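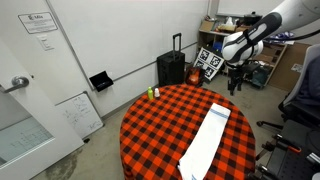

Round table, buffalo check cloth, how do I stop it sliding and what size do I need??

Posted in Kitchen & Table Linens

Leen Yammine

Hi all, quick one before I have to run. Got a round table and an orange-red and black check tablecloth on it. Love the cloth. Problem is every time I fold towels on that table (it's where I do all my folding, the long white one with the blue stripes is the worst, it's a bath sheet basicly) the cloth creeps toward me and one side ends up way longer than the other. Then I roll the chair back and the caster grabs the hem. Done it twice this month.

Table is 49 inches across. No idea what size the cloth is, tag's gone. Two things:

1. how do I keep it from sliding without pins or tape on the table top
2. if I buy another, what size so it hangs nice but stays off the floor

Also is there a trick to folding a really long towel on a round table? Half of it always hangs off the edge and pulls the rest down with it. Thanks!!

Charmaine Mthembu
Marked helpful by 36 people

Sliding first. You want a pad under the cloth. The cheap waffle kind they sell for under rugs works fine, cut it a few inches smaller than the top so it never peeks out. Wash it first, the new ones smell. Smooth the cloth over it from the middle outward. Mine hasn't budged since I put one in.

One warning. If the table has a varnished or painted finish, don't put rubbery rug pad right on it for months. Can stick or leave a pattern. Get the felt backed kind, or put an old flannel sheet in between. Flannel alone does a decent job btw, just not as grippy.

Clip weights on the hem help with the wind outdoors, indoors they do nothing for creeping. Skip.

Size. Table width plus twice the drop you want. Standard table height is near enough 30, measure yours. So for a 10 inch drop you'd want 69, which nobody sells, so you buy a 70 round. If you want it long and fancy a 90 round on a 49 top gives you 20 and a half inches each side. Still off the floor, but you'll be sitting in it. With a rolling chair nearby I'd stay at 70.

Measure what you have before buying anything. Lay it flat, tape across the widest part, and check if it's even round. A square cloth on a round table hangs down in four points and looks much longer in those spots. Those points are what casters love.

Checks shrink crooked sometimes too, if it's cotton. Wash cold, pull it square while damp, line dry. I ruined a good one on hot in February and the squares went wavy all down one side.

Torquil Geddes

just put something heavy on it

Shuk-fan Yu
Marked helpful by 92 people

Agree with Charmaine on the pad. Answering the towel part as no one did.

Don't lay it out full length. Fold it in half in your hands first, short end to short end, hold the corners up at chin height and let it hang. Then lay it on the table already halved. Fold lengthwise in thirds, then in half again. Nothing hangs off so nothing drags.

Stripes: start with the plain end toward you and the stripe ends up on the outside of the fold. Looks neater on a shelf. If it comes out inside, flip before the last fold.

Clear the table too. Little bottles and such at the edge are the first thing to go over when a cloth moves — ask me how I know. Lotion in the carpet, whole bottle.

And hem, if yours really is too long and you like it: take it up by hand, iron-on hem tape is ok for a cloth that doesn't get washed weekly. For one that does I'd sew it. Check pattern makes it easy, you just follow a line of squares, at least on a square one. On a round cloth you can't follow the checks, mark it with chalk all the way around or it'll wander.

Leen Yammine

Ok measured. It IS square, lol. Explains the corners. Going to get the felt pad and try the hold it at your chin thing tonight, thank you both. Torquil I tried a fruit bowl, it just came along for the ride

Charmaine Mthembu

Square is fine, keep it. Turn it so a point isn't facing the chair. If you get a round one later the old one makes good napkins, cut right along the checks.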